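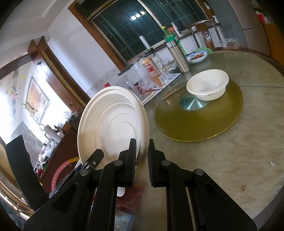 Skokthorpe Home Cooks > Hosting and Holidays
Thread: Real dishes or disposable for a big dinner? (settle a marriage)

brothdodger
Member

We have nine people coming in December to an 800-square-foot apartment with no dishwasher. My position is disposable bowls for the soup and a real plate for everything else. My husband's position is that his grandmother fed twice that many out of a kitchen with one cold tap and never once handed a guest a bowl you could fold. His grandmother also had four daughters washing up, a detail he leaves out when he tells it.

Menu is soup, then braised pork, two vegetables, rice, and whatever pie his brother remembers to buy. Talk me into or out of it. I'm only reading the replies that agree with me out loud.

sunddale_sue
Member

Into it. I've done both. The year I used the good bowls I was at the sink until 1 a.m. listening to everybody have a lovely time in the next room. They shouted in now and then to ask if I needed help, in the tone people use when they have already sat down.

T. Tokarz
Longtime member

Out of it. Soup in a throwaway bowl tastes like a fundraiser. You are asking people to put on a clean shirt and find parking, and then you serve them as if there's a raffle later.

Nine bowls is eight minutes of washing. I timed it.

brothdodger

Who did you time, Tadeusz?

T. Tokarz

My wife.

sunddale_sue

There it is.

gravyboat_captain
Member

Mixed tables are fine and I don't know why we treat it as a moral question. My aunt in Dodley puts out her wedding china with paper napkins from a burger place and a roll of paper towels, and people fight to get invited. What matters is whether the food's hot and whether there's anywhere to put your elbows.

That said, don't buy the cheapest bowls. Fill one with hot soup before the day and let it stand for as long as your slowest uncle talks. If the bottom goes soft, you've learned something in private.

cayetano_s
Moderator

Moving this from General to Hosting. Also, since I'm in here: I ran a catering kitchen for a long stretch and we had this argument before every job. A few things I'd do with nine people and a small sink.

1. Decide what gets the throwaway and stick to it. Soup is a good candidate. So is dessert. The main course wants a real plate, if only so people can lean on a knife without sawing into the tablecloth.

2. Set a flat plate under every soup bowl. It catches drips, it gives people something solid to carry, and it stays on the table for the pork. You've washed nothing and it looks like a plan.

3. Wider is better than deeper. A deep narrow bowl tips the minute somebody reaches across it for bread. Look for a rolled or flat rim too, because that's what fingers hold on to when the soup is hot.

4. If you have a turntable in the middle of the table, keep soup off it. I don't care how careful your family is. Someone's nephew will discover centrifugal force.

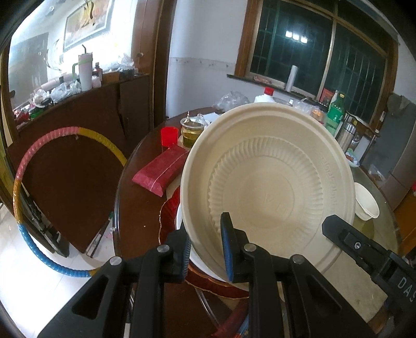 5. Put the trash bag where guests can see it. If it's under the sink they will stack everything next to the sink, very neatly, and feel they've helped.

6. Fill a tub with hot soapy water before anyone rings the bell. Silverware goes straight in. This is the one piece of advice I'd defend in court.

Cayetano Sepúlveda, moderator, mostly retired

brothdodger

Number 4 came too late for us by one Thanksgiving. The nephew is in college now and still gets introduced with that story.

I like the plate underneath. My husband likes it too, which has made me suspicious of it.

T. Tokarz

I agree with Cayetano on everything but the soup, the dessert and the bag.

pilaf_or_else
New member

First post, please be gentle. Could you just borrow bowls? Our building has a shelf in the laundry room with spare dishes people lend out. None of them match, but neither do my relatives.

sunddale_sue

Borrowed bowls have to go back clean. You've added a deadline to the washing up. Welcome to the forum though!

gravyboat_captain

Has anyone bought from Górecki, the restaurant supply place out past the tire shop? They'll sell you a short sleeve of bowls so you aren't storing a case of them until you die. Bring cash, the card reader has moods.

brothdodger

Going there this weekend. I'm told I also have to pick up a ladle, as ours "went somewhere."

T. Tokarz

One more thing and I'll leave it alone. Where does the bowl go afterward? Ours won't take anything with food on it, compostable label or no compostable label. So it's trash. A real bowl goes back in the cupboard.

cayetano_s

Fair point, and worth a call to whoever picks up yours. The label on the pack and the rules on your street are often two separate conversations. Scrape them and stack them at least, they take up a quarter of the room.

brothdodger

Update. We tested a bowl from Górecki with hot soup while my husband told the cold tap story start to finish. Bottom held. He asked if we could maybe use real bowls for just his parents. I asked who was washing the two real bowls. He's thinking it over.

T. Tokarz

Tell him it's under two minutes.

sunddale_sue

Tell him whose two minutes.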